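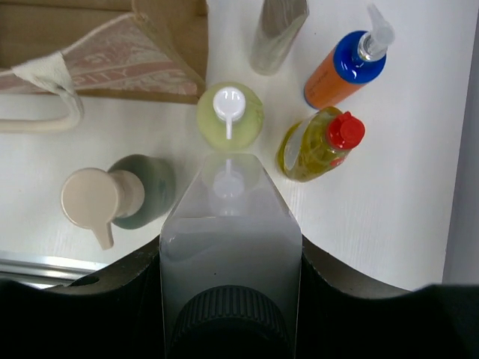

I have opinions about open days, mostly that they're too polite. You queue, you get a lanyard, somebody shows you a robot doing the one thing it does well and everybody claps. So I went to the Bramen one in January expecting to be bored, and I came home cross instead, in a good way! The table they'd set up for the arm could have been my bathroom shelf: pump bottles, one of them lying on its side, a yellow bottle with a red cap tipped over too, a tote bag dumped in the corner. I liked that enormously. It's how things are at my house.

The woman running the session, Afroza Samarakoon, let us pick what the arm should go for. A boy near me shouted for the hardest one (of course he did) and she said fine, and it missed. Then it missed again. She didn't hurry us along to the next stand or put a video on, she just talked about why a pump head is a rotten thing to get hold of, all neck and nozzle, and took questions for 24 minutes. I learned more from those two misses than from the whole Grotier stand next door, where a very shiny machine stacked identical cubes and the leaflet promised 339 picks an hour.

My grumble is with the cubes. If you want people like me to trust these machines near our mums and our kitchens, show us the mess. Let it drop things. I'd happily pay for a ticket to watch that, and I'd bring my own shampoo. The tea was dreadful, by the way, and the bus back to Flastby only runs every two hours, so take a book.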